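The Saturday Bus to Lelten

My aunt Oana Stanciu kept the timetable for the Lelten bus in her head for the whole of her working life, and when she retired from the depot at Wanavham they gave her a clock, a cake with her name spelt properly for once, and a ticket for any route she liked, with no date on it. She put the ticket behind the bread bin and there it stayed, going slightly soft at the corners, until the winter I came to live with her.

I should say that I was not much company that February. I had lost a job I was fond of and a flat I wasn't, and I had brought with me two suitcases and a rubber plant called Giraldo, after the shop he came from. My aunt put Giraldo in the good window and me in the back bedroom, and asked no questions of either of us. In the evenings Nelu Radu from downstairs came up to play cards, and cheated so gently and with such pleasure that we both let him.

"Has she told you about Lelten?" he said one Thursday, when she had gone to see to the kettle.

She hadn't, so he did, all in a whisper and in the wrong order. There had been a man called Emilian Sandu who drove the last bus there and back, and who used to wait at the terminus for 5 minutes longer than he should have, in case she came running down the hill from her mother's. Usually she did. Then her mother died and there was no reason for the hill any more, and he was moved to the Rositz route, and the two of them, who had talked every week for years about soup and road repairs and whether geese could recognise a person, never found a way of talking anywhere else.

"And where is he now?" I asked.

"In Lelten," said Nelu, laying down a king he couldn't possibly have had. "He bought the house by the terminus. Grows quinces."

I said nothing to my aunt, or not directly. But I began leaving the bread bin pulled out a little from the wall, and she began pushing it back, and we went on like that until the snow had gone and the rubber plant had put out a new leaf. Then one morning, over the porridge, she asked me, as though it were a matter of general interest, when quinces were ripe.

"Autumn," I said. "You'd want to pick your day."
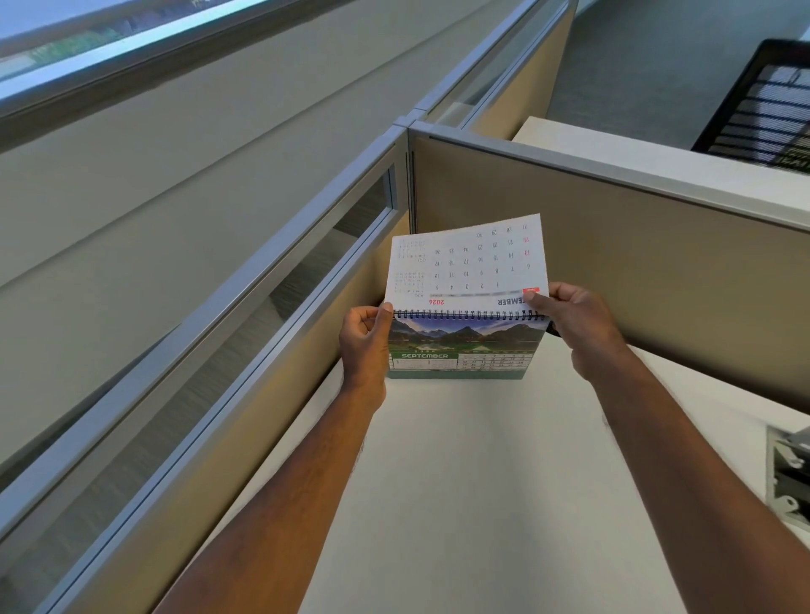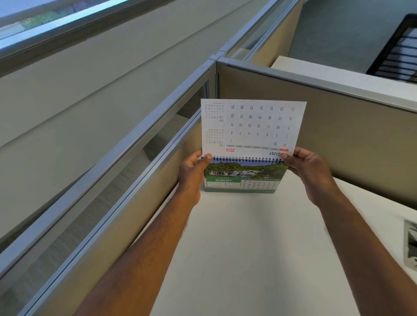

August, September and the months either side.

She picked a Saturday, then un-picked it because of her hair, then picked another. By then I had found work again, mornings only, in the back office of a seed merchant's, and I was able to walk her to the depot with her coat over my arm. The young man at the window, whose badge said Horațiu Onu, turned the ticket over and over.

"I've never seen one of these," he said. "Is it real?"

"It's older than you are, dear," said my aunt, "and so is the bus."

He stamped it. She chose the seat behind the driver and sat with her bag upright on her knees, looking straight ahead, exactly like someone going to the dentist. I waved until the bus had gone round by the brewery, and then I waved a bit more, for my own sake.

She was meant to come home on the six o'clock. I met it, and there was a boy with a bicycle wheel and a lady asleep, and no aunt. I met the one after as well. It was the last one, and it was late, and when the doors folded open she came down the steps with her hat crooked and a carrier bag of quinces so heavy that the driver had to hand it after her.

"He held it up," the driver told me, rather crossly. "Old chap stood in front of my bus and wouldn't shift till she'd finished her sentence."

"What was the sentence?" I asked her, when we had the bag between us and were halfway up the street.

"Oh," said my aunt, "it was only about the geese."

Comments (3)

Oana Avram
I read this aloud to my mother, who worked on the buses herself, and she made me go back and do the card game again. Please can we have more of Nelu!

pennywhistle76
Lovely. I did want to know if geese CAN recognise a person. Ours certainly knew the postman.

M. from the coast
The bread bin going in and out, that's my parents' whole marriage. Thank you for this.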